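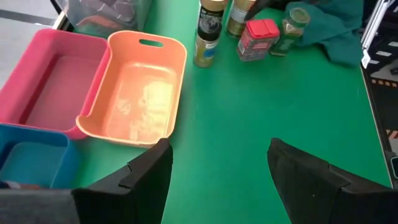 Sorting table checklist – Hestlow community pantry, side room
Wednesday, before opening. Form 197. The sorting table gets a full check once a week and a quick look at closing. The weekly one covers the surface, the bins, the small containers and the floor by the table. Bins go on the green top in plain view, like the pink, orange and blue ones, and each one should be bare to the bottom before anyone starts filling it. If something was left in a bin overnight, put it on the side shelf and write it down.

1. Table surface – OK
Washed with plain dish soap and dried. No sticky spots found by hand. Keep using the soft cloths, as the scouring pads from Mimgate dull the finish.

2. Table legs and level – OK
All 4 feet touch the floor. One foot pad is getting thin. Replace at next check.

3. Bins, rims and handles – OK with comment
Run a thumb along every rim and inside the handle cutout. Any crack you can feel with a fingernail means the bin comes off the table. One rough spot at a corner was sanded and passed. Spare bins are Ernach, stock number 1257, top shelf of the closet.

4. Clear containers – FIX
Contents have to be sorted by the end of the week. Mixed odds and ends are allowed in one container only, and it needs a label with the month on it. Label was missing at this check. February label to be added.

5. Tins and other metal containers – OK
Check seams and the underside for rust. Lids should come off by hand. Dented tins can stay if the lid still closes.
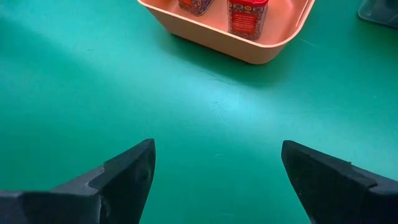
Can tins and plastic boxes share a bin?
They can, as long as the heavier pieces go in first and nothing stands higher than a hand above the rim.

6. Floor by the table – OK
Swept. Mat edges flat – press down the corner nearest the door, which curls when the heat is on.

7. Lighting – OK
Both switches work. Cover wiped.

8. Weight – OK with comment
No filled bin over 6 pounds if it will be carried to the Wubshet Street shelf. One was over and got split into two.

Still open from this check: foot pad (item 2), missing label (item 4). Items marked FIX have to be cleared before the next weekly check. Leave the sheet on the clipboard when you are done, signed at the bottom.

Posted Wednesday by the Hestlow pantry desk

Recent items
Closet shelf checklist
Washing and drying the bins
Wubshet Street shelf – new drop-off hours
What we do with tins that have no lid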